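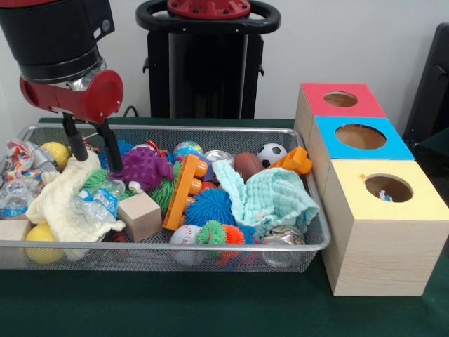 Havum Mixed Sorting Set, wire basket, on green table cloth

The Havum Mixed Sorting Set is supplied by Kandpal for classrooms, therapy rooms and activity centers in which sorting is practiced as a daily task. It combines toys with ordinary household items in one open container, so that users meet a range of shapes, surfaces and sizes in a single session.

Contents
Spiky textured balls in several colors
Small ball with globe pattern
Toy football, brown
Building pieces in orange
Wooden cube
Cloths and fabric pieces
Empty cans

The contents vary slightly between deliveries. Institutions may add items of their own, provided that these fit through the openings of the sorting boxes and have no sharp edges. Cans should be rinsed and inspected for cut metal before use.

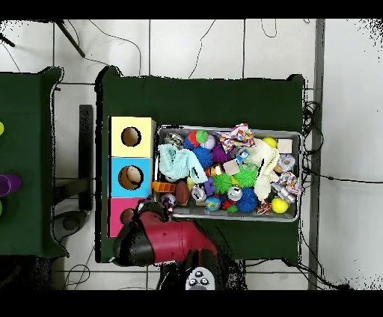
Sorting boxes are ordered separately under the Zutelix name. They are made of cardboard and may be used singly or in a group, according to the number of categories in the exercise. Kandpal recommends that a category be agreed upon before the session begins and that it remain unchanged until the container is empty. Yellow, blue and pink boxes may be set out in a column beside the toys, each with its round opening facing up, which leaves the long side of the container free for the user. Color need not be the basis for sorting. Many instructors assign one box to soft items and another to cans.

Use and care
Groups of two to four users are advised. Children under the age of six require supervision at all times. Textured balls may be washed by hand in mild soap and must be dried fully before storage. Fabric items may be machine washed in a laundry bag. Cardboard boxes should be wiped with a dry cloth only and replaced when the opening begins to tear.

Ordering
Orders are accepted from registered institutions. Delivery is made within nine working days. Replacement items are available through Clanik, the parts service for the Havum range. Questions concerning institutional accounts should be addressed to Kusum Srivastava, Product Information.

Page revised July 24, 2023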